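Mitholm Toy Library – notes from the March get-together

We got going at 7:30 in the back room at Udthorpe, and I said I'd write things up again, so forgive the spelling. The last notes were fine apart from the rent, which I'd put down as 3000 for the year when it should have been 2000. Fixed now!

Money first. We made 158 at the bake table, a lot better than I'd feared given the rain, and all of it goes toward new storage tubs. Skernar has offered us a discount on the kind with clip lids. We agreed to say yes before they change their minds.

Then we got onto the shape blocks, and that took up most of the evening (my fault, I do love them). The question was whether the bright plastic ones should stay together as a set or get split between the toddler bags.

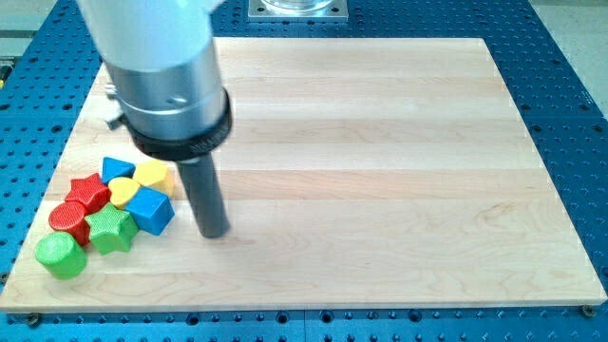

I argued for keeping them together, and most people came around in the end. They're cheerful colors, they have that nice crosshatched texture for little hands, and a green cylinder all by itself in a bag is no fun for anyone. So – one set, one bag, and a card inside listing the shapes. I'll write the card. Families can keep it for up to 5 weeks, same as the puzzles.

Barua wrote back about the play mats. They can deliver in the morning but want somebody there to sign, so we'll sort that out by email.

Any other business: the door still sticks, and we need more tea bags. We wrapped up at 9:10. Next time we'll start with the summer fair, and please bring your bag labels with you.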